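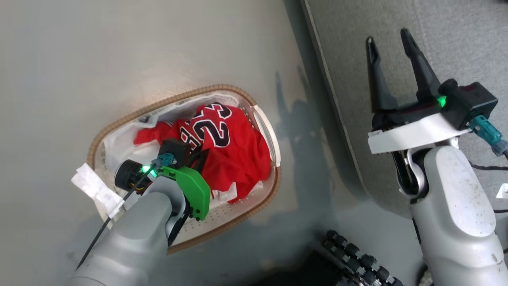 *Left gripper on a red number 23 jersey, right one open beside the basket.*

So the new house rules for laundry robots are out at Relutum, and I read all 18 pages over lunch! They took effect August 21, 2019, and the draft had been going around since March. The big change is about two-armed jobs — while one gripper is working in the basket, the other has to stay clear of it. Speed near people is capped too, and every shift now starts with a check of cables and finger guards (I'm all for that one). Trollport sent in 155 comments, mostly on the wording, and got a good few of them in. Eskildsen wanted a longer grace period and didn't get it. Older arms have 70 days to pass the same check, and I hear the sign-up sheet is filling fast.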